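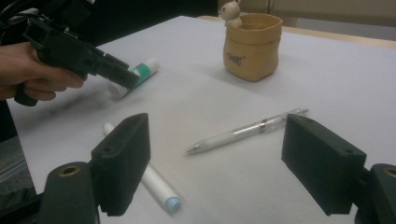

**Desk clutter project, write-up so far (8th August)**

For my project I wanted to find out why the shared tables in the Cilley study room always end up covered in pens, and whether a small pot in the middle of each one would change anything. I know, it's not exactly rocket science! But I've shared a table for a whole year and I've lost more pens than I care to admit.

I stuck to small stuff: a glue stick with a green band, a white marker with a light blue cap, a see-through sort of pen with a metal tip, that kind of thing. For storage I went with a little tan pouch that has a rolled-over rim. It's soft and sags a bit, which I thought would be a problem, but I've grown quite fond of it (my other choice was a hard tub from Frerichs and it was ugly).

**What I did**

I kept a tally over the spring term. Every time something was left out on a table at closing, it got a mark in my notebook. That came to 3,037 marks, and my handwriting gets noticeably worse after the first 500. I put the pouch towards the back of the table for the second half, slightly off to one side so there was still space to spread out a sheet of paper.

**What I found**

Pens were the worst, no surprise there. Glue sticks came up 255 times, mostly left lying on their side. Markers sat somewhere in between. With the pouch out, people did use it, but mainly for pens, and the glue sticks carried on lying about wherever they'd been put down. My guess is they look too fat to go in, though I never asked anyone, and I should have.

**Still to do**

- Try a wider pot for glue and markers
- Redo the tally sheet so it has a column for lids
- Ask at Litel if they'll let me use their craft table in October
- Type up the notebook (sigh)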